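The Garden Office

My landlady, Inmaculada Bravo, rents me the upstairs room at Stollstead for 500 a month, and the terrace comes with it. So in March I moved my whole working life outdoors. That meant the blue mat, the white-and-teal mouse and 60 pages of a novel set in a town called Nerken.

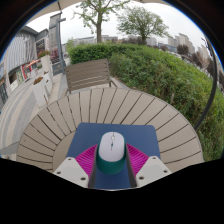
Thursday

I'd planned on 1000 words before lunch. I wrote nine, and then I straightened the mat (it's square, the table's round, they will never get along!) and sat looking at the hedge, waiting for Nerken to do something.

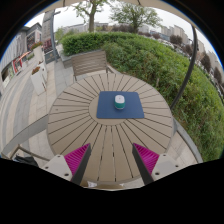
Around then Kulap Pongsiri leaned over from next door and asked if the detective was dead yet. I said he'd only just gotten off the train. "Kill him at the station," she said – and went back to her beans.

I was a little offended. I scrolled up, I scrolled down, I read the part about the luggage again. 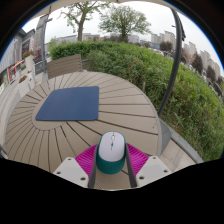
The trouble was that I liked him. He had a good coat and a sister in Stuter he never called. But by four o'clock he was flat on platform two, the sister was on her way, and I was yelling over the hedge for Kulap to come and listen.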